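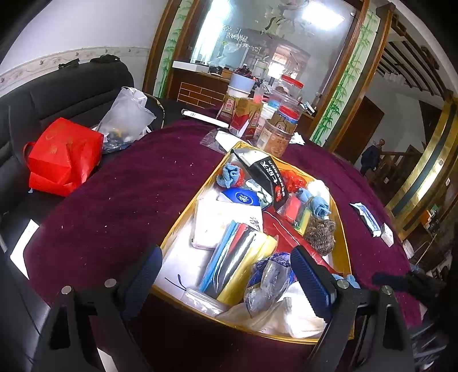
Table cloth hire: frequently asked questions
Henare Linen Hire, Grinodby depot
Last revised 6 November 2020

What sizes do you stock?
Rectangular cloths are held in two lengths, for four-foot and six-foot trestles. Both reach the floor on the long sides. Round cloths are held in one size only. For any other table, send the length, width and height with your order and we will reply with the nearest match.

What are the cloths made of?
The Lutari range is 100 per cent polyester, medium weight, with a matt face. The Iltia range is a cotton and polyester mix. Lutari creases less and dries faster. Iltia hangs better on round tables but needs ironing after transport, and we do not supply irons.

What is the minimum order?
Two cloths for collection. For delivery the minimum is 3, in any mix of sizes and colours. Orders of more than 66 cloths are made up by hand at the depot and need ten working days' notice.

How long is the hire period?
Three days, counted from the day of collection or delivery. Sundays are not counted. A late cloth is charged at the daily rate until it is returned or paid for.

Which colour should I choose for a sales table?
Colour choice depends on the goods more than on the room. Pale cloths show handling marks by midday and mid-greys hide most of them. Dark cloths hide marks well but show lint. Goods close in colour to the cloth are harder to pick out from a distance, and the large red packet on deep maroon cloth in the picture is a fair test of this: the glossy surface helps to separate the two, but a matt packet in the same red would need a paler cloth. If you sell mixed stock, order one dark and one light cloth and sort the goods between them.

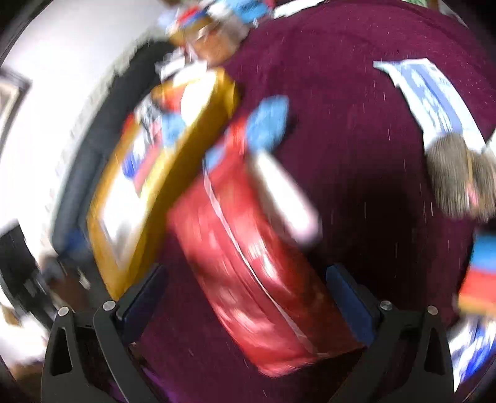 Will the colour of a dark cloth come off on my goods?
Iltia cloths in dark shades can release a small amount of dye when damp, most often in the first few washes. Lutari cloths are far less prone to it. Keep unwrapped paper, undyed wool and pale knitted items off any damp cloth. A shallow box or tray on top of the cloth is enough to keep them clear, and the deep maroon shown here is one of the shades to which this advice applies.

Do I need to wash the cloths before return?
No. Shake them out, let them dry if they are damp, and fold them loosely into the bag supplied. Do not treat stains yourself. Bleach and spot removers cause more write-offs than food or drink.

What counts as damage?
Burns, cuts, candle wax, permanent ink and mildew. Ordinary food and drink stains are covered by the hire charge. Pins are allowed along the hem only. Staples and adhesive tape are not allowed anywhere on the cloth.

Can I change my order?
Yes, up to noon on the second working day before dispatch. Colours are subject to stock, and stock is lowest in April.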